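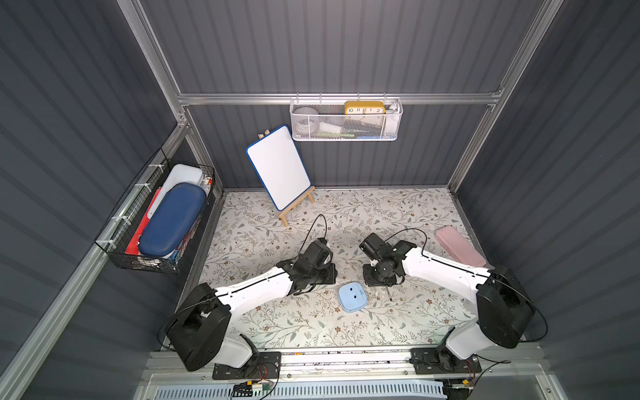 From: Hanan Moussa
To: cell-upkeep list
Subject: Re: left arm drifting after a restart

Imad Zein wrote:

> Ours is the two-arm Skultby cell, both arms on the one rail. After
> every restart the left one comes back 6 mm short of where I taught
> it. The right one is perfect and rather smug about it. I have
> re-homed it until I'm sick of homing. Is it the Grutov controller,
> or do I have to take the arm off?

Imad,

Leave the controller alone for now. I blamed mine for most of August, and it was very patient with me.

Check the mounting plate first. We had the same thing on our cell, and two of the plate bolts would turn by hand. Power down, park both arms, then go over all the bolts on that plate in a cross pattern. Don't do one side and then the other, or you'll tilt the base and get to write to us again.

Next, the cable that loops over the wrist. If it pulls tight at full reach it will drag the arm off its home position — slightly, and only when you're not looking. Ours needed 75 mm more slack. Move the tie, don't buy a longer cable. Harb will happily sell you one.

Then re-home at low speed and run some 200 cycles before you touch an offset. I keep the log on the Fisovance share, and the last drift entry is at cycle 286, before I did the bolts.

If it's still short on Friday, send me the homing file and I'll be rude about the controller with you.

Hanan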